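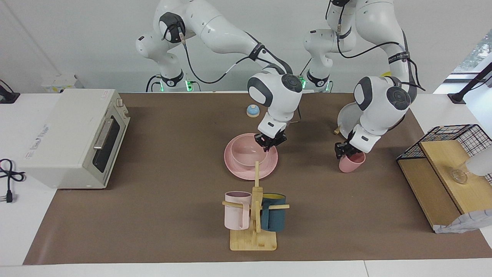 A pale pink bowl and a larger pink plate on the tabletop.

Trudier Family Weekends: progress report, October

Dear Javiera,

What a start to the season! Your grant has carried us through the first two months of free family programming, and we counted 3,204 visits across all sites. Grandparents came, toddlers came, and a fair number of teenagers stayed longer than they meant to.

The puppet afternoons at Prudgate Hall filled up both times, so we added a second show at 4 p.m. and that one filled too. The lantern walk along the canal was our first try at anything after dark. We had 17 neighborhood groups carrying lanterns, and the Bunetti brass band played the whole way down (they want to come back in spring, and we've said yes!).

Two things are behind. The Spanish-language event calendar is still at the printer, and the story hour at the Zariņš Bookshop had to skip a Wednesday when the heating failed. Both should be sorted before the winter program opens.

Spending is on track. We went a little over on lantern supplies and under on hall rental, where Prudgate gave us the small room free.

Next up are the cookie swap, the indoor scavenger hunt and a sing-along matinee. Please bring the family to any of them. The receipts and site-by-site attendance sheets are attached.

Warmly,
Sajib Pramanik
Program Manager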